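Chores and Machines: A Gallery

Text by Shirley Melnyk. Posted 10/06/2018

Every few months somebody announces that the housework is about to be taken off our hands. I have a house with two teenagers in it, so I pay attention. Over the past year I have been collecting examples of machines doing ordinary jobs, the kind you would pay a person by the hour to do or end up doing yourself after supper. I was looking for jobs with a clear finish: a clean floor, a full shelf, a folded towel.

My own view going in was that floors are mostly solved, dishes are not close, and laundry is somewhere in the middle. I still think so. Jaxon Cormier, who ran the linen room at the Hotham hotel for years and read a draft of this page, puts laundry further back than I do. His comments are included where he had any.

The notes are grouped by job. Click the picture for the larger version.

1. Folding

Two arms, one beige cloth, with a gripper at each end of the upper edge. A folded pink cloth is at the back of the table, and the blue and turquoise ones are still in the red bin. Jaxon's comment: "Flat is the hard part. Once it's flat, anybody can fold it." 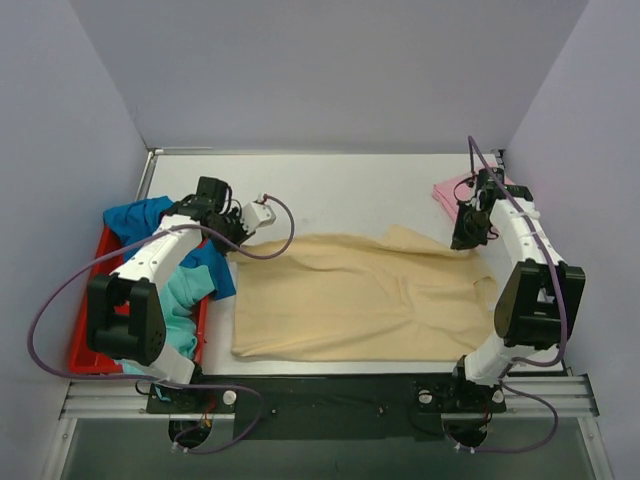 2. Sorting and picking up

No picture for this one yet. Taking a single item out of a heap is slow work for a machine. Cloth hides its own corners, and two pieces lying together can look like one. A person gives it a shake and knows right away. At Hotham the sorting table handled 3,873 pieces in one September week, all of it by hand, and the only machines in the room were the washers, the dryers and a flatwork ironer.

The ironer is worth a mention. It has been doing its share of the job for decades, but it wants a sheet fed in straight by two people, and it can't do a thing with a fitted one.

3. Floors

The one chore I have handed over at home. Our vacuum does the downstairs while we are out and gets stuck under the same chair as always. I pick up the socks and cords first, which takes me longer than I would like. For a big flat floor with nothing on it, such as the aisles at Morin, I would call this job done.

4. Shelves

Morin restocks by hand. The manager told me a new hire is expected to put out 80 cases in a shift, and that includes turning labels to the front and pulling anything dented. I asked whether a machine could do it. He said he would want to see it handle bread.

5. Dishes

A dishwasher is a machine and a good one, but loading and unloading it is still on us. I have nothing to show here. If you know of a shop or lab working on it, write to me.

More pictures will go up as I get permission to use them. The next group will cover window cleaning and bagging groceries.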